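June - drying trials, microfibre cloths, Fodside bench

Picked up from where Tin-yau left the sheet. Punley cloths only this time; the Risalia ones are still in the wash after the softener run and will need two plain cycles before they can be compared with anything.

Method as before. Cloth weighed dry, soaked for 30 minutes in tap water at room temperature, hung by one short edge until the drip slows to less than one drop in ten seconds, weighed again. Then flat on the rack with the fan on low, weighed every 18 minutes. I have dropped the hand-wringing step. Ho-yin and I get different figures from the same cloth and there is no fixing that short of a mangle.

Scale drifted early on and was re-zeroed. First two readings struck out, not corrected.

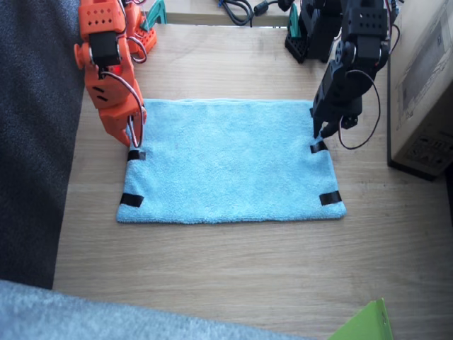 Shrinkage is the other half of this and the harder one to measure. A looped pile will stretch or bunch depending on how it is put down, so length taken on a loose cloth is worth very little. Lay it flat with the long edges left to right, smooth from the centre outward, no pulling. The light blue cloth has a strip of black tape over each corner, and small creases can remain in the pile even so; measure along the hem and ignore them. Take the width at both ends and the middle. Record all three, not the average.

Wash temperature for the next set is 60 degrees, same powder, no softener. Krajewska label says 40 maximum but we want to know what happens when people ignore it. Colour loss to be judged by eye against an unwashed offcut, in daylight - the tube lights make every blue look grey.

Open points:

Drying curve flattens sooner than expected on the heavier cloths. Could be the rack shading the underside. Try turning at the halfway weighing, half the batch only.

Lint filter was not emptied between loads. Tin-yau to redo the lint masses.

Hem thickness needs its own column. A doubled edge holds water well after the body of the cloth reads dry, and about 18 grams of spread in the last set may be nothing more than that.

Next weighing at 2.40 pm, Ho-yin to take it.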